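Not ready to do the dishes
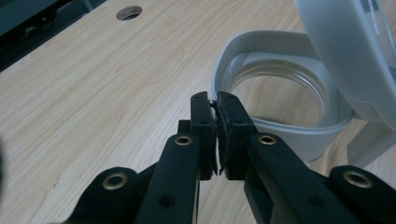

A hand-held gripper with its jaws closed, and a glass jar in its holder on the table behind.

Putting a jar back where it belongs takes a person a couple of seconds. At Relgate, a small workshop in an industrial park outside town, teaching a machine to do it has taken most of the time since December.

The company wants to sell a kitchen helper called Uta. It is supposed to load a dishwasher, wipe a counter and clear up after breakfast. So far it does one of those with any regularity, and the counter has to be laminate.

Staff collect the training material themselves. They work through chores with a gripper held in the hand, and the recordings go to the software that runs the arm. The jar task alone has 2641 recordings behind it. Uta now finishes it on 85 tries out of every 100, provided the jar is clean and the lights are on. Glass is still the hard part. The cameras see the table through it, and the grip has to be firm enough to lift without knocking the rim.

Shop floors are further along. Dorninano, which packs sauces and pickles, has two arms moving filled jars from a belt to a carton. The jars are all one size and arrive in the same spot. The arms replaced a dull job on the night shift, and the crew moved over to labelling. When the plant changed its lid supplier last year, the line was down for a day and a half.

A home changes its lids every week. Mugs get left in odd places, somebody buys a different brand of jam, and the dog's dish is in the way.

Relgate plans to put Uta in 142 homes for a paid trial, with a technician on call for each neighbourhood. Renters will be asked to keep their own dish rack.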